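7/9/21

Up way too early, but I got to play with the pretend sandwich stuff before the kids came in! Callum paid 30 bucks for the set and I was ready to be annoyed about it, and then I wasn't.

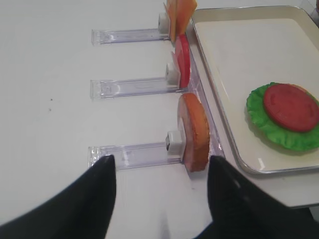

Sheena wants the whole menu done by August, prices and all (she says 7 dollars for a sandwich, the crook). I still have to make the sign and find my good markers. 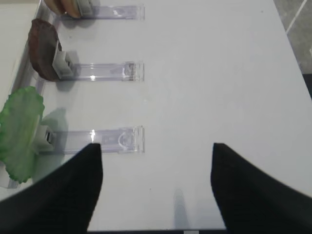 Murdo called at lunch and kept me on the phone forever. I was fiddling with the food the whole time. The dark brown slice in its white clip could be cake or meat for all I can tell, so I'm putting it on the menu as both. Need to call Innes back tomorrow.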